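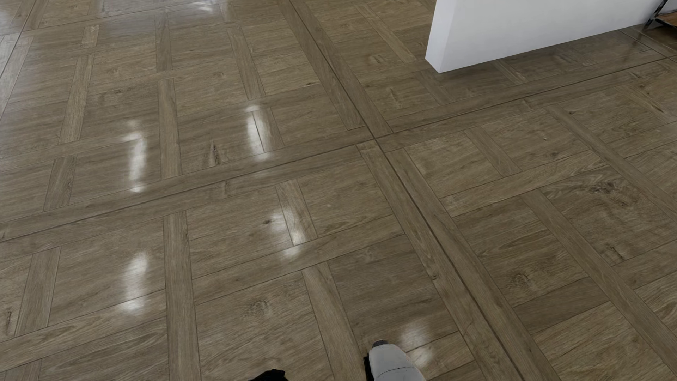
Floor panels, centre join

Ticket 824 – Cloltora sponsor page, wrong partner credit on athlete posts
Status: open again
Priority: high (Flarkberg are on the phone)

Problem as reported: club account congratulated our two medal winners, post went out through Cloltora with the Flarkberg logo under it. Neither athlete has a deal with Flarkberg. One has a personal deal with Kjærgaard, other has no sponsor at all. Kjærgaard's agency want it down and want to know who signed it off.

09:10 Post pulled from the main account. Still showing on the Stormont regional page, seperate login.

09:25 Got the login. Pulled there too. 302 shares before it went, can't do anything about those.

09:40 Looked at the template. "Team partner" block is on by default for any post tagged with the club. Tag an athlete as well and it still prints the team partner, no check on whether the athlete has agreed. So every congratulations post reads like an endorsement.

10:05 Turned the block off for athlete tags. Test post on the private page – clean. Second test with club tag AND athlete tag – logo back. Club tag wins whatever order you put them in.

10:30 Cleared the saved template, loaded the old one from May. Same thing. Not a recent change then, just never caught because no one had won anything.

11:15 Went back through scheduled posts. 71 in the queue, nine with an athlete named. All nine on hold. Please dont release them in bulk, the bulk button switches the partner block back on.

11:50 Workaround: tag athlete only, type the club name as plain text. Works on both pages. Looks a bit bare but legal are happy with it.

13:20 Flarkberg say their contract covers "club acheivements" and a medal is one. Not a support question, passed to contracts.

14:00 Closed by mistake, reopened.

Still to do:
- Cloltora to confirm if tag priority can be changed our end
- consent field on athlete records, blank = no logo
- Kjærgaard want wording of the apology before it goes up
- check the newsletter, it pulls from the same template I think

14 comments
Share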